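Britell Printed Table Cover, Pink Check with Bunny and Cupcake Motif
Party and Seasonal Tableware / Table Covers / Rectangular

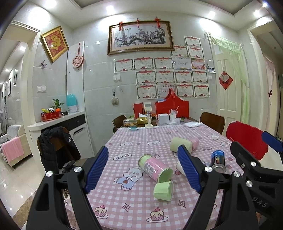 The Britell cover is a wipe-clean rectangular cloth for dining tables used for children's parties, craft sessions and everyday meals. The pattern is a pink-and-white check with cartoon bunnies and cupcakes printed over it. Motifs are spaced across the full width, so part of the print stays visible when cups, boxes and food packs are on the table.

Construction
Single-layer coated sheet with a printed face and a plain reverse. Edges are cut and unhemmed. The cover is supplied folded; fold lines relax after a few hours flat at room temperature.

Specification
Range: Britell Seasonal
Supplier: Witkowska
Pack quantity: 2 covers
Carton quantity: 100 packs
Finish: matte
Shape: rectangular
Reorder minimum: one carton

Fitting
Clear the table and wipe off dust or crumbs. Unfold the cover lengthwise, center it, then smooth from the middle toward the ends. Check the overhang on both long sides before setting out tableware. Clips are not included – most standard table clips will fit.

Care
Wipe with a damp cloth and mild dish soap. Rinse off the soap and dry before folding. Do not machine wash, tumble dry or iron. Do not place pans or hot dishes directly on the surface; use a trivet. Dark fruit juice and food coloring should be wiped up promptly, as the white squares stain first.

Matching items
Paper cups in white, pink and light green, paper straws in pink, and open-topped treat boxes in red are listed separately under Party Tableware. Shades may vary slightly between production runs. For large events, order cups and covers together and quote one batch on the order form.

Availability
Stocked at the Wulbridge warehouse. The next delivery is due in February. Trade orders and sample requests: Oliwia Baran, table linens desk.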